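4. Finding the Table Plane and Masking the Fingers in the Wrist View

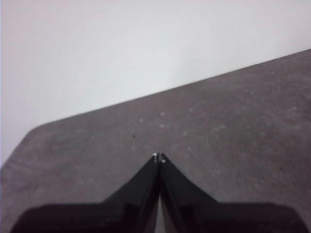
Ilvane Tormasek

Figure 1. Wrist camera view with closed fingers over the open part of the table. The far edge of the table is the long diagonal line.

4.1 Why the empty view is treated separately

In the previous section we described how the Jaltuleck planner selects a grasp when at least one object is found. In this section we treat the opposite situation, in which the wrist camera sees the table and the wall but nothing that should be picked. In the first version of our software this situation had no own state. The perception module was always obliged to return its best candidate, also when the best candidate was very weak, and the planner then moved the arm towards it. We found this behaviour in the logs of the Premholm set-up, and it was the main reason for rewriting the module.

Figure 1 shows a view of this type. It is easy for a person and less easy for a detector. The table is grey and mottled, with scuffs and lighter patches, and near its middle there are five small pale spots which look like dust marks or scuffs. There is also one tiny dark speck, a short distance from the fingertips. All of them have a local contrast higher than the surface next to them, and a detector that works only on local contrast has no means to refuse them.

4.2 Finger mask

The fingers are rigid and the camera is fixed relative to the gripper body, so the region which they cover depends only on the opening width. We store one mask for each of 187 opening widths and take the nearest one at run time. The mask for the closed position has a narrow peak and two wide shoulders, as can be compared with the outline of the gripper in Figure 1.

Two details required manual work. The first one is the thin gap between the fingers. Through this gap a sliver of lighter grey can be seen, and the old module sometimes reported it as a long thin object. We now close the gap in the mask when the commanded width is zero. The second detail is the pair of bright points at the fingertips, probably screw heads. They are small but much brighter than the black plastic, and when the mask was displaced by a few pixels, one of them could come outside of it. We therefore enlarge the mask by 2 pixels along the whole contour. A larger margin was also tried, but it removed too much of the area directly before the tips, where the last correction before grasping is computed.

4.3 Table edge

After masking, we fit a straight line to the boundary between the table and the wall. The fit uses the gradient of brightness only. Colour did not help us, as both surfaces are almost neutral and the wall changes its tint from one side to the other. The line is accepted if it is supported by at least 800 edge pixels. In views such as Figure 1 the table has a rounded corner at the left, and there the straight model is not valid any more. We do not model the curve. The points that deviate from the line are left out of the fit, and the table region is afterwards grown from below the line until it reaches the brighter wall.

The position of the line is compared with the position expected from the joint angles and the calibrated table height. If the two do not agree, the view is marked as not reliable and the planner asks for a new one from a higher pose. No candidate is passed on in this case.

4.4 Rejecting marks on the surface

Each remaining candidate must pass a test on size and a test on parallax. For the size test, the candidate is projected on the table plane, and it is refused when its longer side is under 5 mm. For the parallax test, the arm makes a short sideways movement and the candidate is searched again. A mark on the table moves exactly as the plane predicts, while an object with some height does not. The parallax test costs time, and it is executed only for the candidates which passed the first one.

When no candidate remains, the module returns the new state EMPTY together with the table region. The planner Jorkex, which we use for comparison in Section 6, does not know such a state, and we had to write a small adapter that translates it to an ordinary stop request.

One limit should be mentioned. Very flat objects, for example a sheet of paper, are refused by the parallax test in the same manner as a scuff. For the tasks of this paper it is acceptable, but the thresholds must be chosen again if thin material is to be handled. The masks must also be recorded again after each change of the fingertips.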